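Automation & Equipment > Buying and Budgeting
Thread: Lendatell quote for two-handed packing cell, am I nuts to even consider this

gullside_ops
Posted 11/2/24

We do grocery order packing out of one building in Gullside. Small items, mixed, go in a lined basket or a tote, customer picks up. Lendatell wants us to sign for a two-handed unit on a lease at $1439 a month, plus $466 a month for what they call the software seat. 14 month minimum. My boss likes it. I'm supposed to write up the plan and I'm having trouble writing anything that isn't "no."

What they've given us so far is a brochure, a phone call and some simulation output. No site visit. They say the hands have learned to pack our kind of basket. I asked how many baskets an hour and was told it depends on the mix. Well sure it does. Everything depends on the mix.

Anybody bought from them, or from anyone in this line? What did you put in your budget that wasn't on the quote?

pallet_jockey
Reply

Fourteen months of 1439 plus 466 is $26,670 before you've plugged it in. Did they put installation on there or is that "to be discussed"? When I see a software seat on a quote I assume the price goes up at renewal and I budget for it.

Also what happens in month 15. Ask that first.

gullside_ops
Reply

Installation is "to be scoped." Month 15 rolls over month to month at "then current rates." So you called it.

tnorth77
Reply

I'll be the one to disagree. We've had a two-arm cell since spring (Urno, different outfit) and it does fine on boxes. Cartons, small cases, anything with flat sides. It's slow but it shows up every day. If you're short on people at 5 a.m. that is worth real money and you can't get it from a spreadsheet. Everybody on this board acts like a vendor is a crook for having a price.

What did the simulation cover? If it's your actual items that's more than most of them do.

gullside_ops
Reply

It's sort of our items. Generic versions. I pulled one from the packet they sent so you can see what they're basing the pitch on. Tabletop, butter, milk, juice, a wicker basket with a white liner.
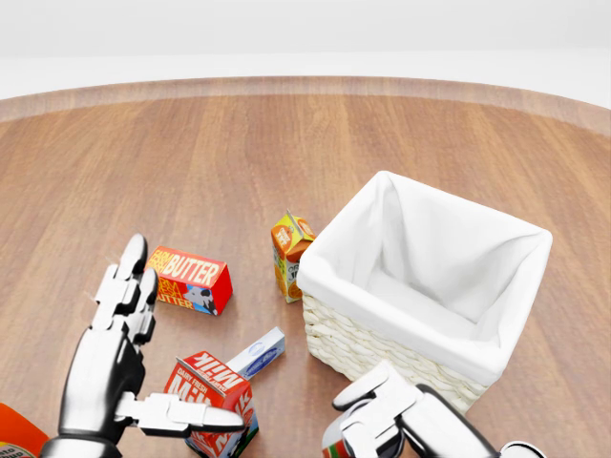
My problem is the step from this to my bench. Our milk comes out of a cooler and it sweats. Our bench is steel and it's got a scale on one end and a label printer on the other. Baskets come back from customers bent. I asked whether any of that was in the simulation and the sales guy said the physics are very good. I didn't ask about the physics.

And the whole lease rests on it. There is one sentence in the proposal that says "performance validated in simulation" and I can't find a number anywhere near it.

pallet_jockey
Reply

Nice clean table. I'd like to work there.

Validated against what? Make them write down a success rate, and make them define success. Item in the basket is one thing. Item in the basket with the bread not under the milk is another. We got burned on that exact word with a depalletizer.

mrs_conveyor
Reply

Why hands? Serious question. Five-finger hands have a lot of joints, and joints wear. I run suction and a plain two-jaw gripper and I keep spares of both in a drawer. Butter box, juice carton, milk carton, you could do most of that with a cup and a vacuum line. Did you get a price on a replacement finger? A replacement hand? If it isn't on the quote, get it in writing before you spend another minute on this.

tnorth77
Reply

Suction won't do a bag of onions. And it's lousy on a wet carton, which he just said he has. Hands are more general, that's the point of them.

mrs_conveyor
Reply

More general at what price, though? He's packing a basket, he isn't playing piano. And in that render every item has space around it. A person tips a bin out and it's a heap. Somebody has to lay the stuff out like that or you buy a feeder, and there goes your labor savings. I'd put a line in the budget for a part-time person feeding the thing and see if the boss still likes it.

tnorth77
Reply

Fair on the feeding. We do have a person feeding ours, but she also does labels and returns, so I don't count her whole wage against it. You could argue I should count more than I do.

I still say simulation is a normal place to start. They can't drop a robot on every prospect's floor for free.

dockdoor4
Reply

They can for a fee, and the fee can come off the lease. We asked Trajkovski for a paid trial before we'd talk terms and they grumbled and then did it. Three weeks, our product, our people. We sent it back. It cost us some money and I'm glad we spent it. If Lendatell won't do a trial at any price I'd take that as your answer.

Stuff I'd budget that won't be on the quote:
Electrician.
Guarding or a scanner, depending on what your insurance person says.
Floor space you lose. Ours ate a whole packing station.
Somebody's time to babysit, and be mean about the estimate.
Freight both ways, check who pays the return.

gullside_ops
Reply

Good list, stealing it. Return freight is on us, I just looked. It's in the terms on the back page.

Called them about a spare hand. They "don't typically price that separately." I said please do. We'll see.

pallet_jockey
Reply

"Don't typically price that separately" means it's expensive.

tnorth77
Reply

Or it means it's covered under the lease. Could be either. Ask if wear is covered and what counts as abuse.

gullside_ops
Reply

Lease covers "manufacturing defects." Wear isn't mentioned one way or the other. I've asked.

Where I'm landing for the write-up: no signature off simulation results. Paid trial, three weeks, our bench, our bent baskets, cold milk included. They give us a baskets per hour figure up front and we hold them to it. If they say yes I'll budget the trial in next year's numbers with dockdoor's list added on. If they say no I'll price the two-jaw route mrs_conveyor is talking about and another pair of morning shifts and put all of it side by side. Boss won't be thrilled, he already told people we're getting a robot.

mrs_conveyor
Reply

Put the overtime number in there too. Real overtime from your payroll, not what the brochure says you're paying. Theirs had our wages up to a level I'd quit my own job for.

dockdoor4
Reply

And get the 14 months down. We've never signed longer than 12 on anything new.

gullside_ops
Reply

Will try. They're supposed to call back before the middle of November. I'll post whatever they say about the trial.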